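# Chapter 4: Storage and Layout in the Small Workshop

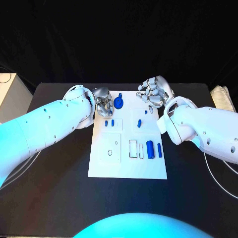
Most of the time lost in a small workshop is lost looking for things. A person who needs a screwdriver and has to open three drawers to find it may spend only a minute, but the minute is repeated all day, and by every person who uses the room. Storage is therefore treated in this book as part of the work itself. The simplest tool for good storage is the outline: a shape printed or painted on a surface that shows where an item belongs. The white board on the dark tabletop carries printed outlines of this kind, along with its blue parts. A plain, light background makes a marked shape easy to read, and a blue part is easy to pick out against white. The same idea works on a wall, in a drawer, or on a cart.

## 4.1 Fixed places and floating places

A *fixed place* is a spot reserved for one item. It stays reserved when the item is out. A *floating place* is a spot that can hold whatever is needed that day, such as a tray beside a vise. Every workshop needs both. Hand tools, gauges, and safety gear should have fixed places. Work in progress, offcuts, and borrowed items go in floating places, which should be cleared at the end of each shift.

Trouble starts when floating places fill up and are never cleared. A tray meant for today's hinges still holds last month's brackets, so the hinges go on the windowsill.

## 4.2 The Nasberg workshop

We will return several times in this chapter to the repair shop at Nasberg, which services door hardware and window fittings. When Verena Plattner took over as manager, the shop kept 2,140 stock items in one back room, sorted by supplier. The order suited the person who paid the invoices. It did not suit the people at the bench, who thought in terms of jobs.

Plattner divided the stock into 2 groups. Items used every week moved to open shelves within reach of the benches. Everything else stayed in the back room, sorted by type. The change was finished in October, and the shop's foreman, Luuk Lambrechts, kept a log of complaints for the rest of the year. Most of them concerned labels. The old supplier codes were still on the boxes, and new staff could not tell a left-hand latch from a right-hand one without opening the lid.

## 4.3 Terms used in this chapter

**Reach zone:** the area a worker can use without taking a step.

**Point of use:** the place where an item is needed most often.

**Shadow board:** a panel with the outline of each tool marked on it.

**Dead stock:** items kept in storage with no expected use.

Section 4.4 begins with the reach zone and explains how to measure it for a standing worker and for a seated one.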